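The lolly jar comes back to the counter

Willy Bosman keeps the lollipops beside the till, where a child of five can see them and a child of three cannot quite reach. He has sold newspapers, stamps, string and sweets from the same narrow shop in Estance for 25 years, and for most of that time the lollies stood in a wire rack. Last April he threw the rack out and went back to a jar.

"The rack was always half empty," he says. "You'd fill it, and by the afternoon it looked as though someone had been at it. A jar looks full until it's nearly gone."

Plenty of small shopkeepers have come to the same view. The big clear tub with a screw lid and a bright label round its middle was a fixture of corner shops, swimming pool kiosks and hairdressers for decades. Then it went out of favour, pushed aside by bags and boxes at the supermarket checkout. Now it is turning up again in shops, and more and more in people's homes.

Part of the appeal is the lid. On many of these jars the top is pierced with rows of small holes, and each hole takes a stick. The shopkeeper pushes the lollies in so that the heads stand up like flowers, keeps the rest of the stock inside, and fills the gaps as they sell. It needs no electricity and no assembly, and takes up about as much counter as a dinner plate.

Liesbeth Van Loon buys sweets for Maes, a wholesaler that supplies kiosks and school fairs. Her warehouse in Ivwood holds 300 jars in a quiet month and 600 before the summer holidays. She says the customers have changed more than the jars have.

"It used to be shops and nothing else," she says. "Now I get parents, scout groups, a dentist once. They come in for one jar and they want to know how long it keeps."

The answer is longer than most families need it to. A boiled sugar lollipop is almost all sugar and glucose syrup, with very little water left in it after cooking, and there is not much in it to go off. What spoils it is damp. Sugar draws moisture from the air, and a lolly left in a steamy kitchen turns sticky under the wrapper, then cloudy, then sticks to the paper for good. Van Loon tells people to keep the jar away from the kettle and out of the sun. A shelf in the hall is better than a window sill.

The wrapper does most of the work. It is twisted or sealed tight below the head, and as long as it holds, the sweet inside will be fine. Once the seal has split, the lolly should be eaten or thrown away. Bosman goes through his jar when he closes up, turning it on its side over a tea towel and picking out the torn ones. He eats the cherry ones himself.

Flavours cause more argument than anything else. Cola goes first in Bosman's shop, then strawberry. Orange is steady. Apple, usually wrapped in green, divides people. Van Loon has customers who ask her to take it out and one, a kiosk at the Prureo boating lake, that would buy nothing else if she let it. The mixed jar is packed by weight at the factory, so no two are quite alike, and children are quick to notice when the balance has gone wrong.

At home, the jar brings its own questions. A tub meant for a shop holds far more than a household ought to get through, and the parents I spoke to had each found a way of slowing it down. One mother in Ivwood brings hers out for birthdays and puts it back on top of the wardrobe. A couple with four children allow one lolly each after swimming. Another family lets the children choose a lolly on the last day of the school week, and has 11 house rules about it written on a card, including one on swapping and one on licking a sweet to reserve it.

Then there are the sticks. The older ones were rolled paper and went soft if you took your time. Plastic followed, in colours to match the sweet, and many makers have since gone back to a stiffer paper. Whatever they are made of, they end up down the side of the sofa. Van Loon suggests keeping a small pot by the jar for used sticks and wrappers, and says that children will use it if it stands closer than the bin.

Age matters too. A round hard sweet is not for the very young, and older children should sit down to eat one. Bosman will not hand a lolly to a child on a scooter. He has been told he is old-fashioned about this and he has not changed his mind.

The jar itself is worth keeping once it is empty. The clear plastic is light and tough, the neck is wide enough for an adult's hand, and the label usually comes off after a soak in warm water with a little washing-up liquid. Dry it standing upside down overnight. Bosman gives his empties away to anyone who asks, and has seen them come back into the shop full of coppers to be changed. Others hold clothes pegs, building bricks, crayons or dog biscuits. A pierced lid is useful for anything that stands upright, such as paintbrushes or knitting needles, though it is no good for flour or rice, as the holes let in air and insects.

For a party table, Van Loon has simple advice. Put the jar towards the middle, where children can get at it from more than one side. Take a few lollies out and lay them beside it, so the shy ones need not reach in. Use plain cloths or napkins in strong colours and leave it at that, as the label is busy enough. And fill the lid last, when the coats are off and the guests are in the room, or there will be nothing left to put in it.

Bosman does not go to much trouble over his. He takes the lid off in the morning, tops the jar up from the box under the counter, and screws it back on. By four o'clock, when the school comes out, there is a queue. 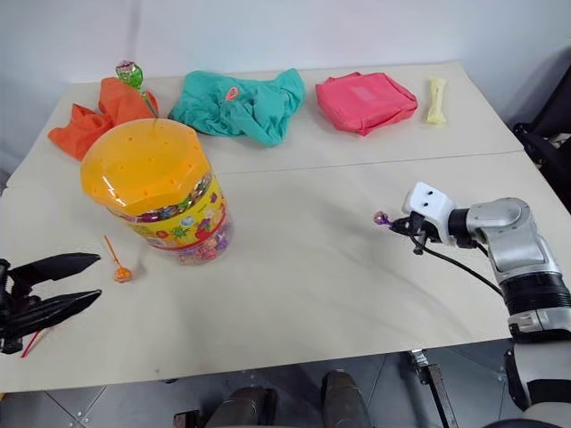
A jar of wrapped sweets under a pierced yellow lid, with an orange lollipop in front.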